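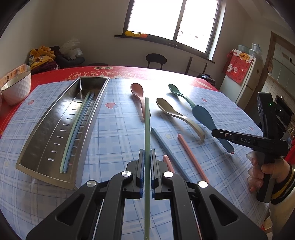
Help > Grippers and hand tools > Faults and safety

Chopstick creeps round in the jaws and the grip reading stays high after release

Asked 09/10/2023

I have a pair of hand-held grippers which I use for recording table tasks at home. The task at the moment is sorting cutlery: pick up a chopstick, lay it in the steel tray next to the others, then move on to the spoons. The controller is a Ferkumach and the recording software is Lillstead, both on the latest version I could find.

Up to last week it all ran well. Now there are two faults, and I can't tell if they are one problem or two.

First, the chopstick turns in the pads. I take hold of it near the middle, and by the time I am over the tray it has swung so it points nearly straight along the jaws. If I squeeze harder it turns faster. The spoons don't do it.

Second, when I let go, the grip reading doesn't drop back. It used to settle at 582 with the jaws fully open. Now it sits at 753 and stays there until I restart the controller. Twice it has also jumped to 1,559 with nothing in the jaws, and both times the software stopped the recording with "grip limit".

The part that worries me is that the same files get played back on an arm at the workshop. On one of the bad recordings the arm closed on a chopstick and did not open at the end. It carried on to the next move with the chopstick still held, and the end of it hit the side of the tray. It bent the arm's finger link slightly. It could easily have been someone's hand.

I have wiped the pads and tightened the pivots. Tightening made no difference to the reading. What should I look at next?

3 answers

Answer 1 (accepted)

Two problems, I think, but they can share a cause.

The turning is down to the pads. Ribbed pads hold a flat handle well but a round stick only touches the top of the ribs. If one jaw closes slightly ahead of the other, the stick gets rolled between them, and more force rolls it more. Close the jaws slowly on nothing and look from the side. The pads should meet along their whole length. If they meet at one end first, a pad has shifted in its seat or a link is out of line. You say you tightened the pivots. Slacken them all off, press the jaws together by hand, and do them up again a bit at a time, left and right in turn.

The reading is more likely the sensor cable. On mine the cable ran past a pivot and the insulation had worn through where it rubbed. It gave a raised reading at rest and the odd spike. Unplug it, check it along its full length, and put in a new one if there is any mark at all. Don't tape it.

After that, zero the gripper again with the jaws open and nothing touching the pads. If you zero it while the reading is stuck at 753 you will hide the fault and every recording from then on will be wrong.

As for the arm, please stop playing those files back until this is fixed. Any file that ends with the reading above your normal resting value should be thrown out. The arm is only doing what the recording tells it, and if the recording never shows a release it won't release. Set a force limit on the arm itself too, and a check before each move that the fingers have opened. Don't rely on the limit in the recording software, it isn't there to protect anybody. Get that finger link replaced before you run the arm again.

Answer 2

had the same with the Raju pads. changed to softer ones and no trouble since. didn't have the reading thing so can't help there

Answer 3

Agree with most of the first answer but I would check the controller before buying a cable. Swap your two grippers over. If the high reading moves with the gripper, it's the gripper or its cable. If it stays on the same socket, it's the controller. Takes a couple of minutes.

Also have a look at whether you have "hold last value" switched on in Lillstead. It is under Inputs. With that on, a short dropout gets filled in with the last good number, so one loose plug can look like a grip that never let go. I lost most of December to that one. It won't explain the jumps to 1,559 though.

Grerar do a finger link set that might fit your arm, but measure first, there are two lengths.

Comment from the asker: Swapped them over and the fault went with the gripper. The cable has a flat shiny patch by the lower pivot, so I have ordered a new one. "Hold last value" was on as well. The arm is switched off at the wall for now and I've put a note on it. Will try the pivots tonight.

Contact us | Copyright and terms | Back to top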